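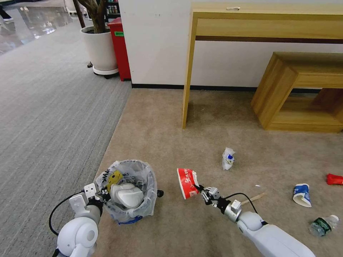
Vitano Opens Orders for Kullier Two-Arm Litter Pickup Kit

OLUDGATE - Vitano said in August that it is taking orders for Kullier, a two-arm kit that picks small litter off carpeted floors and drops it in a lined wastebasket. The kit ships with both arms, parallel grippers, a control unit and the pickup software. Each arm is rated for 43 hours of operation between joint checks.

The software was trained on 612 pickup runs covering paper cups, snack wrappers and similar light items. One gripper works at the basket while the other reaches for litter - the roles can be swapped in settings. Setup takes 35 minutes.

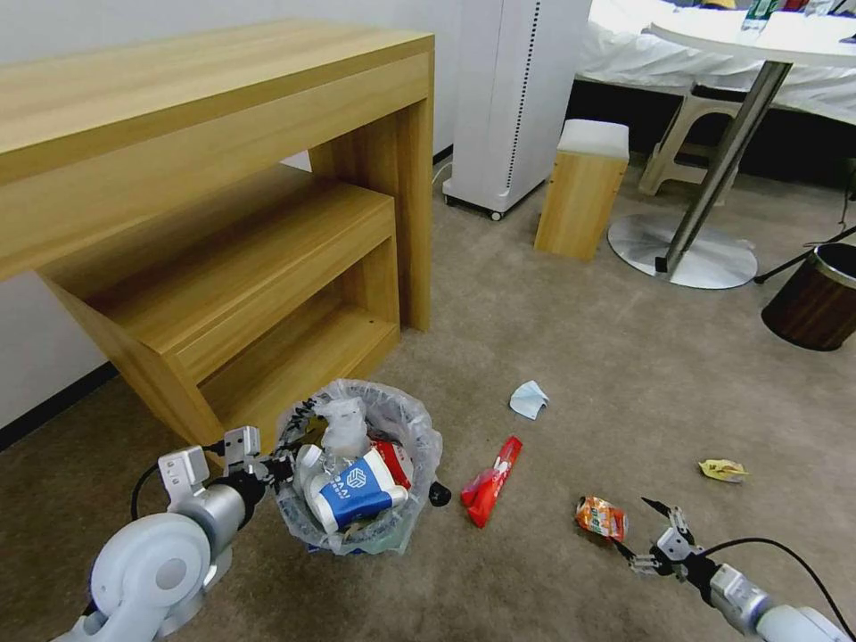

Kristine Enriquez said she would want to see the kit handle flat wrappers on thicker carpet before ordering more than one, and asked that replacement fingertips be sold separately. Vitano said fingertips will be offered in packs of 5.

Orders are handled through Arruda.

12 shares | 0 comments

We use cookies to improve this site. Accept | Settings

Related
Vitano Updates Kullier Control Unit
Arruda Adds Spare Parts Desk in Oludgate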